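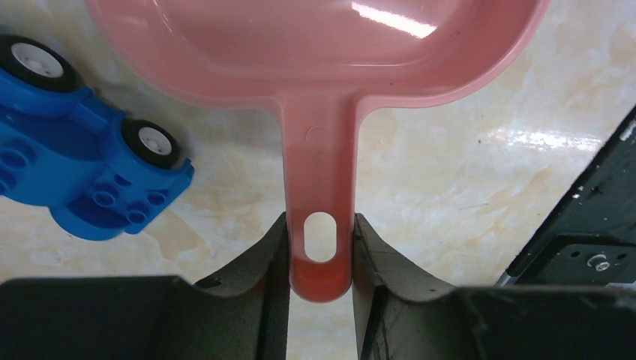
Pink plastic utensil on a marble-patterned surface

Borders, Visas and Paperwork > Prirkico

Thread: Visa-free but still pulled aside at Zalside, what do they want?

sivlunde
Started November 16, 2020

Hi all, long-time reader and first-time poster, so be gentle. I'm trying to work out what happened to us at Zalside airport in February and whether I should bother trying again when things open up properly.

We don't need a visa for Prirkico. I checked this on the consulate page, I checked it on the airline page, and my brother-in-law had gone the year before with no trouble at all. So my husband and I flew in with our passports, a printed hotel booking from Poneo and a return ticket, and I honestly thought that was more than enough.

The officer at the window looked at my passport, asked where I was staying, asked again, then walked off with both passports. We got taken to a room with plastic chairs and a vending machine. We sat there for 7 hours. Someone came twice to ask the same things (who booked the hotel, who paid for it, what's my job, do we know anyone in the country). Then we got our passports back with stamps in them and were told to have a nice stay. No explanation, no paper, and our bags had been taken off the belt and were in some office on the other side of the building.

We did have a nice stay, which makes it more annoying. But I'm nervous about going back. Has this happened to anybody else? Is there a list somewhere of what they want to see?

Siv

bordermouse
Posts: 2156

Sorry you had that, it's a rotten way to start a vacation. There's no list, or there is one and it isn't published. Visa-free only means you don't apply beforehand. The officer at the window can still ask about purpose, money and where you're sleeping, and can still say no.

What did your booking look like? If it was one of the pay-at-hotel ones on Poneo, they don't like those. Anyone can make one and cancel it in the taxi line.

sivlunde

Yes it was pay at hotel! It never crossed my mind. I thought it looked more respectable than paying ahead, like I was a regular or something.

ghazal_a

Same airport, same room, I remember the vending machine. It ate my coins.

I was traveling by myself and they asked for cash. They wanted to physically see it. I had a card and the banking app on my phone but there was no signal in there, so I couldn't show a balance. In the end a woman from another desk let me use her phone as a hotspot, and after that it took maybe a minute. I carry a printed bank statement now, with the bank's stamp on it. It makes me feel like my grandfather but it has worked at every border so far.

kingi_bevan

I'm going to disagree with the mood here a bit. I've been in and out through Zalside 8 times for work and never once been taken aside. They ask me where I'm going, I tell them, I get the stamp. I think people show up with half their papers and get huffy, and the officers respond to huffy. They've got a plane full of people to get through and somebody's sighing at them.

ghazal_a

Bevan, you're traveling for work with a letter from a company that has an office there. You told us about the letter in the other thread. Of course they wave you through. I wasn't huffy, I was terrified and extremely polite.

kingi_bevan

Fair point about the letter. I still think attitude counts for a lot, though. I've stood behind people who started shouting before the guy had opened the passport.

sivlunde

Nobody shouted in our case. My husband barely spoke, he'd been up since four and was asleep with his eyes open.

parvaneh.n

I lived in Prirkico for a while and still go back to see friends, so here's what I tell people who come to visit me. Print everything. Hotel paid in advance if you can bear it, return ticket, travel insurance with the dates on it, and a bank statement. If you're staying with a friend, get the friend to write a letter with the full address and a phone number, and tell that friend to PICK UP THE PHONE. I know of one couple who were stuck until evening because the friend was at the movies.

The insurance part catches people. It's a requirement on paper and they almost never check it, until they do. My cousin had a perfectly good policy, but it started the day after she landed because she'd counted wrong with the time zones. She had to buy another one at the airport counter and paid 400 for it. In dollars! For a long weekend.

bordermouse

Oof. That counter is a racket. There's a Goossens desk before security on the departures side at home, and they'll fix the dates on one of their own policies while you stand there. Did it myself once when I got the year wrong. Slightly embarrassing.

shahla_p

Can I ask a dumb one? Does the officer care if the hotel is only booked for the first few nights? I like to wander around and I never know where I'll be by the end of the week.

parvaneh.n

Not dumb! Some care and some don't. I'd book something for the whole stay, with free cancellation on the later part if you can find it, and have a rough route in your head. "I'll see when I get here" is a normal thing to say to a friend and a bad thing to say at that window.

kingi_bevan

So now we're telling people to make bookings they plan to cancel, two replies after saying that's exactly what makes the officers suspicious. I don't love that. If you're wandering, say you're wandering and show you've got the money for it.

parvaneh.n

I said to have something booked, and she can keep it or change it like any other tourist. But OK, I take your point, and I wouldn't want anyone to lie about it. If she's asked straight out she should say the later part may change.

shahla_p

I think I'll book the first half properly and bring the statement. My plans aren't that wild anyway, it's mostly trains and museums.

sivlunde

Did anyone complain afterward, and did you get an answer? I wrote to the consulate in the spring and got an automatic reply that said my message had been received. Then the whole world shut down so I figured they had other things on their plate.

ghazal_a

I complained to our own embassy over there and they were nice about it. They said they hear this a lot, they keep raising it, and they can't tell another country's border police who to let in. They asked me for the date, the flight number and what time I was let go. So if you still have your boarding pass, Siv, send that along too. They seemed to like details.

sivlunde

I have the boarding pass! It's my bookmark. Will do that tonight.

bordermouse

Write down the questions you were asked as well, while you remember them. And did either of you have anything else in the passport, old stamps, a different spelling of the name from the ticket? My wife's ticket once had her middle name glued onto her first name and that got us a long chat at a different airport.

sivlunde

Hm. My passport's in my maiden name and the hotel was booked under my husband's surname. So "who booked the hotel, who paid for it" makes a bit more sense now. I feel silly, but they could have just ASKED me if we were married. I had the ring on and everything.

kingi_bevan

There you go. Bring a copy of the marriage certificate next time, or have both names on the booking. Poneo lets you add a second guest, it's under the bit about arrival time, easy to miss.

I'll grant you that 7 hours over a surname is ridiculous, by the way. I'm not defending that.

ghazal_a

Look at Bevan coming around!

kingi_bevan

Partway.

shahla_p

One more from me, sorry. Is it any better by land? I could take the train in and skip Zalside completely.

parvaneh.n

I've only done the train a few times. They come through the cars and it's usually quick, but if they have a question you and your suitcase get off at a very small station and the train goes on without you. There's a bench. I'd fly, personally, but I'm a worrier. And please check what's running before you book anything, the rules this fall have been changing faster than I can keep up with, and I wouldn't trust any of our old advice on tests or quarantine.

bordermouse

Seconding that. The consulate page has a date at the bottom showing when it was last updated, look at that first. There's a separate thread for the health stuff, pinned at the top of this section.

sivlunde

Thanks everyone, this helped more than all my searching did. Email to the embassy is sent, with the boarding pass scanned, a bit crumpled. If they answer I'll post it in this thread.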